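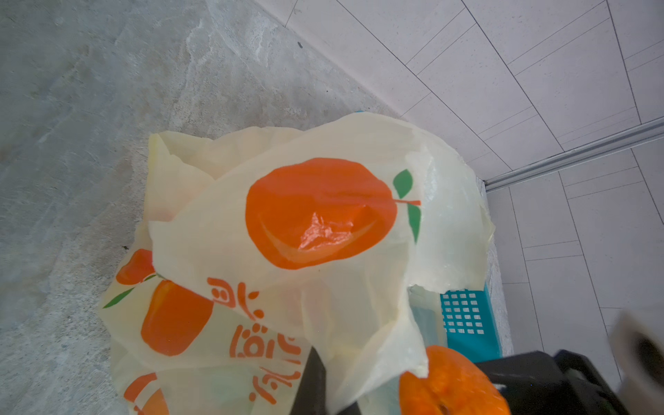

Número 37 – Página 18

La bolsa que descuadra el presupuesto

Quien compra por primera vez una célula robotizada para preparar pedidos de fruta suele empezar por el brazo. Mira el alcance, la carga, el precio, y firma. En Clurovance hicieron lo mismo en mayo, y en pocas semanas entendieron que el gasto difícil estaba en otro lugar: en una bolsa de plástico fino, con naranjas impresas, que se arruga de manera distinta cada vez.

La empresa quiere automatizar el último paso de su almacén, el llenado de bolsas para el cliente. Una caja rígida tiene siempre los mismos bordes. Una bolsa se dobla, se pega a sí misma y deja pasar la luz, y los sistemas de visión más económicos la confunden con el suelo. Por este motivo el plan de compra se dividió en dos partes: primero una fase de ensayo, con fruta artificial en la bolsa, y solo después el pedido de las máquinas definitivas.

El ensayo pide 200 horas de trabajo, y a mi parecer es la línea mejor pensada de todo el documento. Una pinza sujeta la bolsa por el asa mientras otros dedos entran por la boca abierta. Parece un gesto pequeño, pero obliga a presupuestar una segunda pinza, sus cables, sus repuestos y el tiempo de quien la ajusta.
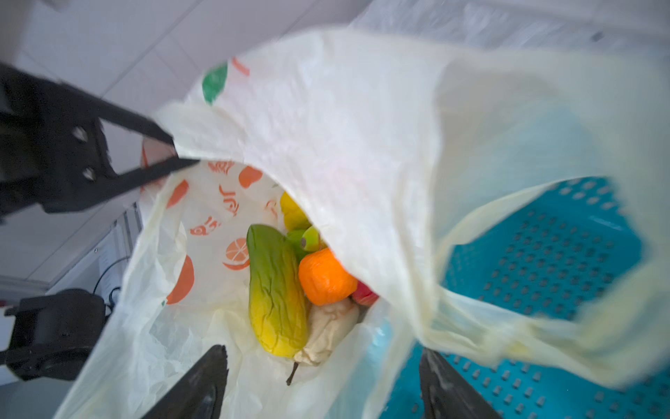
Lo que no sale en el catálogo

Pretatum, que prepara la oferta técnica, incluyó 298 piezas de recambio para el primer año, casi todas dedos de pinza. Al comprador le pareció mucho. Yo recomendaría no recortar aquí: los dedos rozan el suelo y las paredes, y una parada por falta de una pieza barata sale muy cara.

También conviene reservar dinero para el recinto. Los paneles claros y los perfiles de aluminio se piden al final, con prisa, y su color cambia mucho lo que ve una cámara. El proyecto Nirham, más modesto, dejó este punto sin precio y tuvo que pedir una ampliación.
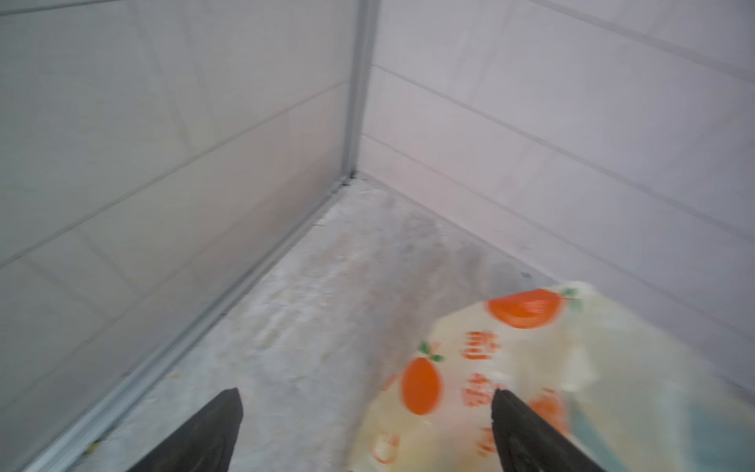 Según Khamphan, el error más común es comparar ofertas solo por el precio del robot – «pidan siempre el coste de una bolsa llena», insiste, con el mantenimiento y las horas de ajuste dentro. Clurovance ya ha pedido a los proveedores que presenten sus cifras de esta forma, y la decisión sobre la segunda fase queda pendiente hasta que lleguen todas.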